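Review: the Kioko hand-held gripper, after 17 evenings of table work

I bought the Kioko to collect examples for a small learning project I run at home, under the name Vomuvano. The task is simple to say. A policy must learn to clear a table: plates, placemats, trays. To learn it, it needs many demonstrations, and I am the one who gives them. Before this I used a remote-controlled arm, borrowed from a friend, and I could record perhaps one good try in the time it takes to make tea.

With the Kioko you hold the tool in your hand and do the job yourself, and the camera on the tool records what the fingers are doing. In 17 evenings I kept 1071 demonstrations. I threw away many others, mostly my own fault.

The handle is comfortable for about 2 hours. After that my thumb begins to complain. The trigger spring is a little too strong for slow closing, and slow closing is exactly what I want when I go near a dish. Runham, the shop where I ordered, sells a softer spring separately. I think it should be in the box.

The fingers open wide, and this was the main reason I chose this model. Flat things with a lip are difficult for narrow grippers. My green tray was the object I worried about most, together with a glossy white plate with fine ridges on its rim.

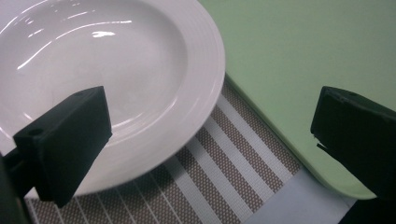
Both views come from the tool's own camera, with the fingers open. 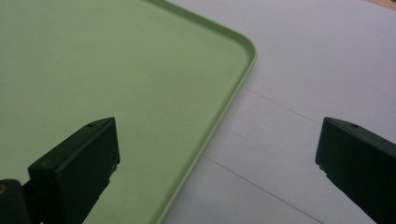

Written by Dwight Kennedy
Posted 11/11/20 in Tools and Kits

About the camera I have mixed feelings. The view is wide and both fingers are always somewhere in it, so it is easy to check later how I approached an object. But shiny ceramic gives strong glare under my ceiling lamp, and the exposure setting is hidden deep in the menu. I found it only in the second week. If your dishes are white, go there first.

The fingers are hard blocks and I would like a softer surface on them. For the tray rim they are good enough. For a smooth plate I had to learn a certain angle, a bit from the side, and now my policy will have learned my angle also. I plan to record a new set in December with other hands than mine.

The software is made by Burnidia and it is plain but stable. It cuts the recording each time you press the button, which I like very much. Labels must be typed one by one, which I do not like. Export took most of a night, and it did not fail.

I would buy it again, with the soft spring in the same order. For pouring or for cutlery I cannot say anything yet - I have not tried.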